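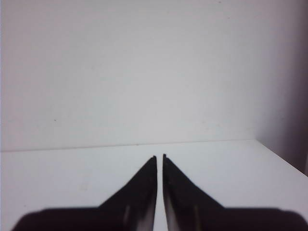
Inside corner, pale gray walls.

Housing & Land Use, wk 3 handout. Mbali Ngcobo. Rev. August 25, 2024

Topic: parking minimums and what they do to rents

Basic idea: city code says X spaces per unit. Spaces cost money, land too. Cost lands on the tenant whether or not they own a car.

Case 1, Skarko block. Old code = one space per unit. Builder wanted 37 apartments on a corner lot, could only fit 29 once the ramp went in. Same land price split over fewer doors. Do the division yourselves before section.
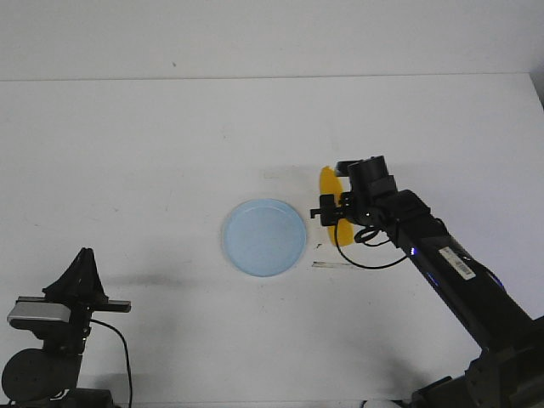 Case 2, Foma Yards. 343 units, minimum waived near the train. Neighbors worried abuot street parking (fair, read the hearing minutes). Permit zone came later, in November.

Terms to know: minimum, maximum, unbundled parking, in-lieu fee. Unbundled = rent and parking billed seperately. Will come up again with Patrício Street.

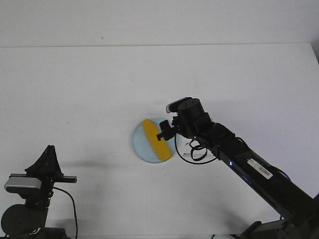
Light blue plate, something yellow across it.

For next time: Floson reading, first 3 sections, skip the appendix. One paragraph on who pays under an in-lieu fee. Bring it on paper pls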